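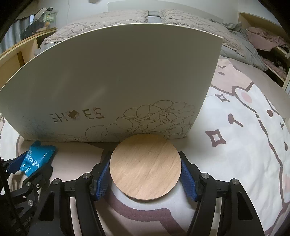 Ward Van Beek meinte neulich beim Clubabend, man solle neue Leute erst üben lassen und ihnen danach die Kalibrierung erklären. Ich hab's ausprobiert und mache es jetzt umgekehrt, deshalb steht sie bei mir in Abschnitt 3 ganz vorn. Sorry, Ward!

3. Handgreifer einrichten und erste Aufnahme

1. Greifer einschalten und den Ordner »Drosholm« auf dem Clubrechner öffnen. Da landet alles, auch der Murks.

2. Finger ganz öffnen, ganz schließen, noch mal öffnen. Ich zähle dabei langsam bis drei, sonst verschluckt sich die Software gern.

3. Jetzt die blauen Kontaktflächen an einer flachen Holzscheibe ansetzen, links und rechts am Rand. Nur so fest, dass sie aufrecht bleibt!

Achtung: Nicht quetschen. Der Grenzwert steht bei uns auf 600, und wer drüber kommt, fängt bei Schritt 2 wieder an (ist mir am Freitag gleich zweimal passiert).

4. Aufnahme starten, Scheibe ruhig anheben, ablegen, stoppen.

5. Das Ganze mit glänzenden Tütchen wiederholen. Die knittern und rutschen, also bitte etwas Geduld.

Hinweis: Für den Wettbewerb in Unerden brauchen wir pro Team 50 brauchbare Durchgänge. Mehr als 100 nehme ich auch, aber dann sortiert ihr selber aus :-)

6. Dateien umbenennen: Teamname, Gegenstand, laufende Nummer. Umlaute mag das Skript leider immer noch nicht.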